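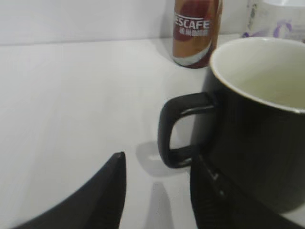 The Big Black Mug

Large ceramic coffee mug, black outside, cream inside
From Skernel, small-batch drinkware from Fillesham
Holds 17 fl oz to the brim
Our white mug is sold separately

Okay, I have a confession to make: I drink way too much coffee, and most of it is instant. There, I said it! I've owned the fancy grinder and the glass thing with the paper filters, and at six in the morning what I want is a spoon, a can and a kettle. So when I started making mugs for Skernel I wanted one that was right for that kind of coffee drinker (me, and going by my inbox, plenty of you too).

The Big Black Mug is the one I use every day. It's dark on the outside with a little bit of a shine to it, and pale and creamy on the inside, with a thin light line running around the lip where the two colors meet. I went back and forth on that line for ages. My first tries had the black going right up over the edge, and they looked great on the shelf, but I missed having that bright ring to aim for when I was pouring half asleep. The line stayed!

Why the light inside? Well, I like to see what I'm drinking. With a dark inside you pour in your milk and you have to guess, and I always guess wrong and end up with something the color of a paper bag. With a cream inside you can see the coffee go from nearly black to just right and stop there. It does mean you'll notice coffee rings sooner. A paste of baking soda and a bit of water takes them off, and I do mine once a month or so, whenever I remember.

The shape is a plain straight cylinder. No waist, no flare at the top, no foot. I tried a curvier one early on and it was sweet, but the spoon kept catching in the bottom corner and I'd find a little island of coffee granules when I got to the end. Yuck. Straight sides and a wide opening mean you can get a spoon all the way around, and you can get your hand in there with a sponge too.

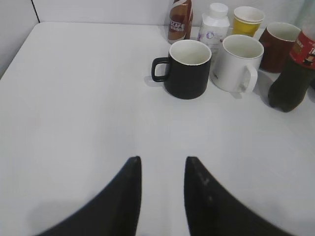
Now, the handle. I get more mail about handles than anything else, and I love it, please keep writing. This one is a loop with a rounded rectangle of space inside, so you're holding something with a bit of a flat side to it. I can get three fingers through and my thumb on top. If you have big hands you might be a two-finger person, and that works fine as well, just lift it with your other hand on the side if it's full, because a full one of these is heavy!

A lot of people buy the black one together with our white one, and I can see why. They're close enough in height that they look right side by side, but the white has a softly tapered body and a curvier handle, so you never pick up the wrong one. In my house black is coffee and white is tea, and there have been words about mixing them up. The glaze on the white is called Falcão and the dark one is called Grukari, in case you're matching to something you already own from us. Both names come from my glaze notebook and have stuck.

Things people ask me a lot:

Can it go in the dishwasher? Yes, top rack please. I've had mine in there more times than I could tell you.

Can it go in the microwave? Yes, it's all ceramic with no metal in the glaze. The handle does get warm if you leave it in for longer than a minute or two, so use a cloth.

Does it chip? It's a ceramic mug, so if you knock it hard on a faucet, it can. I made the rim a touch thicker than I used to on the older ones and I get far fewer sad emails now.

Will it fit under a coffee machine? It's a tall one and a wide one, so measure first. Mine doesn't fit under my sister's machine and we make do with a jug.

Is every mug the same? Pretty much, but they're glazed by hand, so the line at the lip can wander a tiny bit thicker or thinner as it goes around. I don't count that as a second. If there's a pinhole or a bump, it goes in the seconds bin and gets sold cheaper in the spring.

My coffee recipe, since I always get asked: two spoons of instant, a splash of cold water first, and stir it into a paste. Then hot water, off the boil for a minute, up to a finger below the rim. Milk last. The cold water bit sounds fussy, I know, but it gets rid of the lumps and I think it tastes less harsh. Try it once and tell me if I'm crazy.

I made 700 of these in the last run and the shelf is looking a lot emptier than it did, so if you want a set for the holidays, please don't leave it to the last minute like I would. The next firing is planned for May.

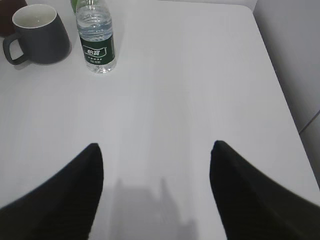
Marrowfat_Jo: Bought two of the black ones and one white in the last run and they've been in use every single day. The black is bigger than I pictured, so check your cupboard height! Mine only go on the bottom shelf. Love the pale inside. One thing I'd ask for is a lid, as I'm a slow drinker and it's cold before I'm halfway down.

Thank you so much, Jo! You're the second person this month to ask for a lid and I'm thinking about it. I've been playing with a flat ceramic one that could double as a coaster, but so far it slides off when you look at it funny. I'll put it up here if I ever get it to behave. Until then I put a saucer on top of mine, upside down, and it keeps the heat in pretty well.

Ordering and returns

Mugs go out in a cardboard box with paper padding, no plastic. If yours shows up broken, send me a photo of the pieces and I'll mail you a new one. You don't need to send the broken one back. If you simply don't like it, you've got 30 days to return it unused, and you pay the postage on that one.

Pairs and mixed pairs (one black, one white) ship together in the same box. For bigger orders, like for a café or an office, drop me a note through the contact form first so I can check what's on the shelf.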